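**Ticket 954: Kastar celebrity desk, incorrect captions on gallery pages**

Status: Closed
Reported by: Glykeria Drakos, Entertainment Desk
Assigned to: Savvas Stergiou, Publishing Systems

**Monday, 9:40 a.m.** The Entertainment Desk reports that the interview with television presenter Zoi Stergiou, covering her pregnancy and her return to the morning show, displays captions from an unrelated fashion gallery. Her representative at Binus has requested a correction.

**10:15 a.m.** Fault reproduced on the staging site. Captions longer than 300 characters are rejected on saving, and the page then loads the last caption held in the cache. The article text is not affected. 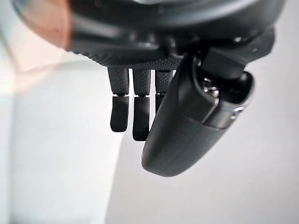
**11:05 a.m.** The caption cache was cleared and the interview was republished. Captions on the first page are now correct. The caption "Dark gray robotic hand, fingers pointing down" displays as entered. A test entry of more than 300 characters was again rejected without an error message.

**1:30 p.m.** Chrysoula Koutsoukos approved an increase in the caption limit to 2000 characters. The change was applied to the Kastar and Gavalas sites. Jenosbridge uses a separate template and was left unchanged.

**2:20 p.m.** Ms. Drakos confirmed that all captions in the interview are correct on desktop and mobile. Binus has been notified by email.

**Outstanding:** The missing error message has been referred to Iraklis Vlachopoulos under a separate ticket. Until it is resolved, editors are asked to preview each gallery before publication.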